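Robot Teleoperators, Part-Time (Paid, On Site)

Finia is hiring operators to help teach robot arms to pick up and move everyday objects. The work takes place at our lab in Cusport. No robotics background is needed. We have 6 openings for the winter session.

What you will do

You will sit at a station next to a robot arm and drive it with a handheld controller. Your task is to reach into a metal bin, grasp one object, lift it, and set it down again. Most objects are things you would find at home, such as brushes, balls and small baskets. Each attempt is recorded, and the recordings are used to train the arm to do the same task by itself. On some days you will guide the arm by hand instead.
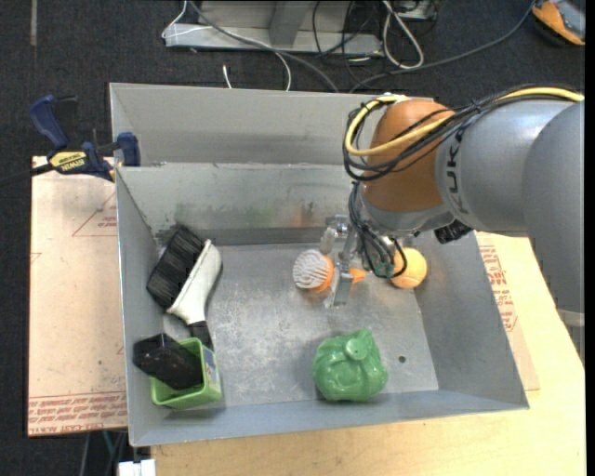 Shifts are four hours, with a 17-minute break in the middle. Expect a lot of repetition. Some objects slip or roll into the corners, and a failed grasp is marked as failed and kept with the rest. Our July group recorded 2594 attempts, and we want more from this one, with slower and cleaner approaches to the object.

You should

- be 18 or older and able to work on site two shifts a week
- have steady hands and normal or corrected vision
- be able to sit and concentrate for 45 minutes at a time
- follow the safety rules, including staying behind the marked line whenever the arm is powered and no one is guiding it by hand

Gaming or crane experience is useful but not required. Left-handed operators are welcome.

Training is paid and takes one day. You will learn the controller, the emergency stop and our labeling software, Corkia. Pay is hourly and the rate is the same for training and regular shifts.

To apply, send a short note with your available hours by Thursday, November 25, 2021. A resume is optional.

Contact: Finia Operator Hiring, Pandey Building, Cusport | © 2021 Finia | Back to top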